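May, a little after 7 in the morning

Slept badly and gave up on it early. Coffee, toast, then the laundry I had been putting off since the weekend away. Two loads. The light one went in first because I needed the pillowcases back by tonight. Seul-gi Yoo is staying over and she gets the small room, so that bed has to be made up with something decent.

The dark load is mostly work clothes and the navy things. I checked pockets this time and found a receipt from Grunda for 3,550, which I had been looking for all last month. It went straight into the folder before I could lose it again.
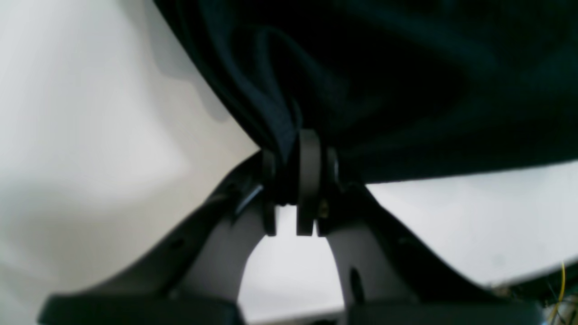 How do I keep the navy things from fading? Cold water, inside out, a short cycle, and out of the dryer while they still have a little damp in them. I fold them on the white table with the hems lined up and smooth the creases out by hand, and then there is no ironing to do.

The spin is set at 600 now. I had it higher through the winter and the shirts came out in knots. It takes longer to dry this way but I have the whole day, so I don't mind.

Lunch was the rest of the soup. Afterward I cleared the hall shelf to make room for towels. The Koo blankets went up top and the old curtains are in a bag by the door. I may cut them up for rags.

Seul-gi called at 2 to say her train is late and not to wait on dinner. Put the pillowcases on anyway. Need more detergent, and clothespins if the corner store has them. The gray socks still don't match.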